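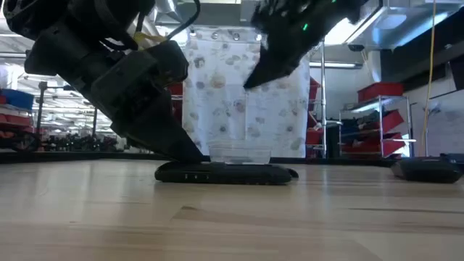 Section 4: Setting Up Your Sourdough Starter Jar and Zellow Warmer

Welcome to the fun part! By now you've unpacked your Zellow warmer and read the safety pages, so you're ready to wake up a starter. Set aside a few minutes in the morning and a few in the evening, and you'll soon have something bubbly enough to raise a proper loaf.

What you'll need

Your Zellow warmer and its power cord
The glass jar and loose lid
One packet of Bolger dried starter
Whole wheat flour and plain bread flour
Water that has stood overnight, or filtered water
A kitchen scale that reads in grams
A rubber band

4.1 Placing the warmer

1. Pick a level spot away from the sink, the stove and direct sun. A shelf is fine if you can reach it easily, because you'll be visiting it a lot!

2. Leave a hand's width of space behind the warmer so the vent can breathe.

3. Plug the cord into the back of the warmer first, then into the wall. The front light turns amber.

CAUTION: Never put water directly into the warmer. The base isn't sealed. If you spill, unplug it and let it dry completely before using it again.

4.2 Waking up the starter

1. Wash the jar in hot, soapy water and rinse it well. Let it cool to room temperature.

2. Weigh the empty jar and write the number on a piece of tape stuck to the side. (You'll thank yourself later, when you want to know how much starter is in there.)

3. Tip in the whole packet of Bolger starter, then add 85 grams of lukewarm water. Stir until the flakes soften.

4. Add 85 grams of whole wheat flour and stir again until there are no dry pockets. It should look like thick pancake batter.

5. Slide the rubber band up the jar to mark the level, and rest the lid on top.

6. Put the jar in the warmer and turn the dial to 2. The light goes green once the warmer is up to temperature.

NOTE: Dial setting 2 suits most kitchens. In July, or any time the room is already warm, switch the warmer off and let the jar sit on the counter.

CAUTION: Don't screw the lid down. A lively starter makes a lot of gas, and a sealed jar can crack.

4.3 Daily feeding

Feed once a day at first, and move to morning and evening when you see the level climbing well past the band.

1. Stir the starter and spoon out all but two heaping tablespoons. Save the rest for crackers — the recipe from Florencio Segura in Section 9 is wonderful with black pepper.

2. Add equal weights of flour and water. Switch to bread flour from the third day on.

3. Scrape down the sides, move the band to the new level, and return the jar to the warmer.

NOTE: Expect a quiet spell after the first burst of bubbles. Keep feeding on schedule and give it time.

CAUTION: Throw the starter away if you see pink or orange streaks or any fuzzy growth. Wash the jar thoroughly before beginning again.

4.4 Is it ready?

Your starter is ready to bake with when it doubles in height between feedings, several feedings in a row. It should smell pleasantly sour, a bit like yogurt or ripe apples. Go ahead and turn to Section 5 for the Oltley country loaf — it's a great first bake!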